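Section 4: Laying out a fruit and vegetable spread on a bed

You don't need a dining table for a good spread. A made bed is wide, you can reach it from three sides, and a white sheet or duvet makes every orange and plum look wonderful. The Prurotel layout sheet was made for exactly this kind of job, so clear the pillows away and let's get going!

What you need for this section:
the layout sheet (pink, see-through)
plates, dishes and shallow trays, in any mix you like
whole fruit and vegetables, washed and dried
a soft cloth

4.1 Spreading the sheet

1. Pull the bedding fairly flat. A few wrinkles do no harm, but push down any big folds, as round fruit will find them.
2. Unfold the layout sheet over the middle of the bed with the printed corner at the foot end. It will be crinkled when it comes out of the packet and it stays a bit crinkled for good. We rather like the way it catches the light.
3. Leave a border of bedding showing at the near side, so you have somewhere to rest your hand.

Caution: the sheet is slippery on cotton. Never kneel on it, and keep pets off the bed until you have finished.

4.2 Putting out the dishes

4. Start with the biggest items, at the headboard end. Leafy greens go on an oval platter with the leaves piled up. One large carrot is plenty for a dish of its own, and it looks best lying at a slant.
5. Add a shallow tray to one side for the small things you want to keep together.
6. Scatter the loose fruit over the middle last of all. Mix the colours freely: mandarins next to dark plums, something red behind something orange. Don't line them up! 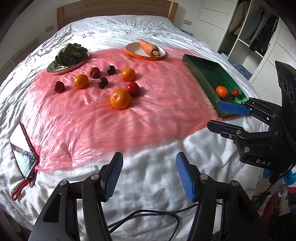

Can I put cut fruit straight on the sheet?

Keep cut fruit on a plate or in a tray. Juice runs along the creases and will reach the bedding sooner than you'd think, and plum juice is a pain to get out of white cotton.

4.3 Using a lid as a tray

A rigid box lid with raised sides makes a lovely tray, and dark green is a super background for orange and red. The Plastetti lid (order no. 1321) fits the set, though any clean, firm lid from a gift box will do the job.

7. Wipe the inside of the lid with the dry cloth. Crumbs and specks show up on dark colours.
8. Set it down at the edge of the layout sheet. It may overlap the sheet a little, so long as it sits steady.
9. Put in 2 fruits of different colours and leave a gap between them. They bruise if they knock together.

Note: keep the load in a lid under 800 g. A heavier one can bow when you lift it by the ends.

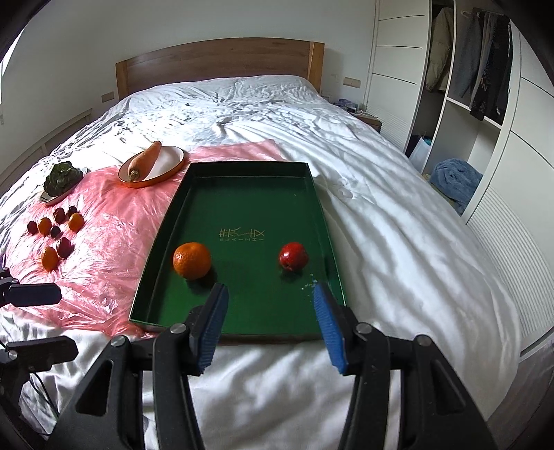 Fig. 4b. Tangerine and apple in a green lid, with the carrot on its round plate behind.

4.4 Clearing away

10. Take off the loose fruit first, then the trays, then the plates. Lift each plate with both hands.
11. Fold the sheet inwards from all four sides so that any grit stays inside, and shake it out over a sink.
12. Wipe with lukewarm water and hang it up. Do not iron.

Storage: roll the sheet, don't fold it, and keep it away from radiators. Spare sheets are listed under Parusex in the parts table at the back.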